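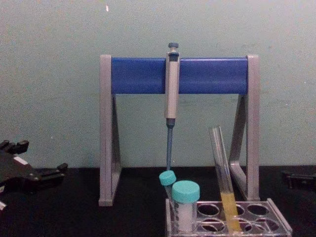 Fakgate, 10 November 2021

Flukudano Two-Arm Bench Set: notes from our open day

I sell these for a living, so take my excitement with a pinch of salt, but I had a great time at the Fakgate open day and I want to get it all down while it's fresh! We had the Flukudano set up on a black benchtop with a pipette stand and a clear tube rack between the two arms, and people could walk in, watch it handle tubes, and ask Mohcine Ragab and me anything they liked. Mohcine runs demos for Gindier (the company that builds the set) and he is a lot more patient than I am.

What you get

The Flukudano Two-Arm Bench Set comes with both arms, two matching parallel grippers, the controller, cables, the teaching software, and a printed quick-start booklet. The bench, the stand and the racks are not part of the price. I bring this up first now, as it was the first thing I got asked at the door and also the last thing I got asked before we locked up. You can use whatever stand and rack you already own, as long as they don't slide around when something bumps them.

Gripper stroke: 98 mm
Power: standard wall outlet, one for the whole set
Software: included, one license per controller
Lead time: ask us, it changes
Training: one visit included, at your lab

The tube job

We kept coming back to one job all day, picking up a single tube and putting it in a rack. It sounds like nothing. Then you try teaching it yourself and find out how much your own hands have been doing for you — the little wiggle when a tube catches on the edge of a hole, the way you tilt it to get around something hanging overhead. With a pipette hanging over the rack, the arms have to come in from the sides and stay low, and I liked having it there because most real benches have something in the way too.

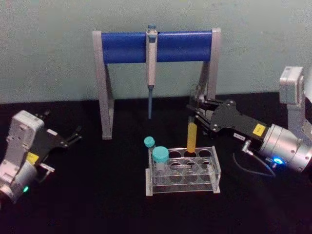

My own favorite part of this set is the way the arms share a bench. I've sold single-arm systems for years, and the customer always ends up turning the rack around by hand so the arm can get at the far side. Two arms facing each other take care of a lot of it. At the rack, the right gripper can hold the yellow tube upright by its top end, right at the middle of the back row, with the left one sitting open off to the side and leaving it room. The capped tubes stay put at the left end, and you can follow the whole thing through the clear acrylic, so if you're planning a demo of your own, get a clear rack. I watched Lahcen Slaoui from our service desk crouch down to table height for a good ten minutes just to look at it from there.

What people asked

Can it use the pipette? Not with the grippers in the box. They are made for picking up and placing. Gindier has talked about a pipetting adapter and hopes to show one in February, but I haven't held it and I'm not taking orders on something I haven't held.

Will it work with glass? Yes, if you set the grip force yourself. The factory setting is meant for plastic, so please don't skip that page in the booklet (I did, on my first one, and swept the floor afterward).

How long does it take to teach a new move? Amr Gaber came in never having touched an arm, and he was dragging it through his own pick and place before his coffee was gone. Getting it smooth took him most of the morning. I'd plan on a day for a job you want to leave running.

How loud is it? We talked over it at normal volume. Mohcine has a quiet voice and I could still hear him.

Does it hold up? The demo set has more than 2,000 pick-and-place cycles behind it, and so far Lahcen has replaced one set of finger pads.

Renting one

You can rent the full set for $249 a day, delivery inside the Fakgate area included. Finger pads are a wear item and you pay for those separately. If you buy within a month of renting, we take the rental off your invoice.

Next visits

We keep these open days to 13 people so everybody gets a turn at the controls. Bring your own tubes and rack if you can — odd sizes are very welcome, and I'd much rather find out on our bench that something doesn't fit. Zineb El-Sayed keeps the sign-up list at the front desk, and she'll also send you the spec sheet if you ask.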